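Gafas y estuches: guardar gafas de seguridad en su estuche

Ficha del conjunto de datos, versión de 17 de septiembre de 2026

¡Bienvenidos! Este conjunto recoge una tarea pequeña que nos tiene encantados: meter unas gafas de seguridad transparentes en un estuche rígido con tapa abatible, cerrarlo y dejarlo listo para el siguiente. Parece poca cosa hasta que uno se pone a mirar de cerca cómo descansan las patillas, hacia dónde queda el puente o cuánto espacio sobra en los lados (poco, casi siempre).

El conjunto forma parte de Landus, nuestra colección de tareas de orden doméstico y de taller. Los anteriores eran Cerden (tapas y tarros) y Jeltel (cables y cajas de cables), y quien haya trabajado con ellos encontrará la misma estructura de carpetas y los mismos nombres de campos.

Qué contiene

Hay 920 episodios en total, de los cuales 569 llevan anotación completa. El resto trae solo la etiqueta de resultado y la frase de instrucción. Un episodio puede empezar con las gafas fuera, dentro o a medio colocar, y con el estuche abierto o cerrado. Nos gusta mucho esa variedad, porque en una mesa de trabajo real las gafas nunca aparecen dos veces igual.

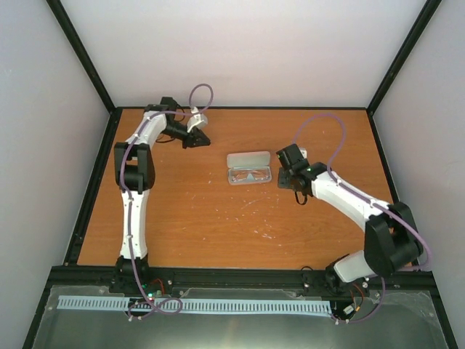
Las frases de instrucción están escritas en español corriente, tal como se las diríamos a un compañero: «guarda las gafas», «cierra el estuche», «saca las gafas y déjalas a un lado». Hay 28 frases distintas. Algunas son casi sinónimas y las hemos dejado así a propósito — la gente habla de muchas maneras y unificarlo todo nos parecía una pena.

Los objetos

Gafas: de seguridad, con lentes transparentes. Son ligeras y resbalan con facilidad sobre la madera, así que un roce de nada basta para girarlas. Las patillas se anotan como plegadas, desplegadas o una de cada.

Estuche: gris translúcido, con tapa de bisagra. ¡Es un objeto estupendo para este tipo de tarea! Deja adivinar lo que hay dentro incluso cerrado, aunque los brillos del plástico complican bastante la segmentación. La tapa se anota con tres estados: abierta, entornada y cerrada.

Mesa: tablero de madera de tono anaranjado con marcas de uso y motas blancas. No las hemos retocado ni lo haremos. Si un detector confunde una mota con un reflejo de la lente, queremos enterarnos.

Sobre los materiales transparentes

Es la parte que más nos entusiasma y también la que más trabajo ha dado. El plástico transparente toma el color de lo que tiene cerca: sobre la madera se vuelve ámbar o cobrizo, y junto a una pared clara casi desaparece. En las guías de anotación pedimos seguir el borde grueso de la pieza, donde se concentran los brillos, y dejar sin marcar lo que se ve a través de ella. Las zonas dudosas llevan la etiqueta «incierto». Preferimos un hueco honrado a un contorno inventado.

Estructura de carpetas

episodios/ una carpeta por episodio, con las vistas por separado
anotaciones/ estados de la tapa y de las patillas, contornos, resultado
frases/ las instrucciones, una por línea
guias/ el manual de anotación y los casos difíciles

Cómo empezar

1. Descargad primero el paquete de muestra, que trae 20 episodios y cabe en cualquier portátil.
2. Abrid guias/ y leed los casos difíciles antes de tocar los contornos. Se tarda poco y ahorra muchas dudas.
3. Repasad varias vistas cercanas para acostumbrar el ojo al plástico transparente y a sus reflejos.

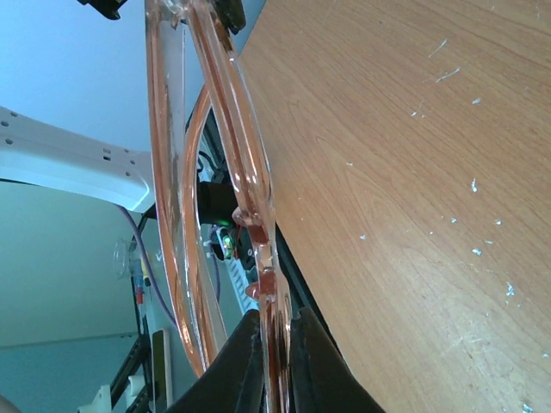

4. Comparad vuestros contornos con los de anotaciones/ y apuntad dónde no coincidís.
5. Si usáis el conversor Honkanen, activad la opción de conservar la etiqueta «incierto»; por defecto la descarta.

Limitaciones conocidas

Todas las gafas son transparentes, sin modelos tintados ni de colores. Tampoco hay fundas blandas ni paños de limpieza. En los episodios grabados en mayo, la etiqueta «entornada» se usó con criterio más amplio que después; estamos revisándolos poco a poco.

Contribuciones

Nos hacen mucha ilusión las correcciones, sobre todo las de contornos y las de frases que suenen raras en vuestra variante del español. Abrid una incidencia con el número de episodio y una línea que explique el cambio — con eso nos vale.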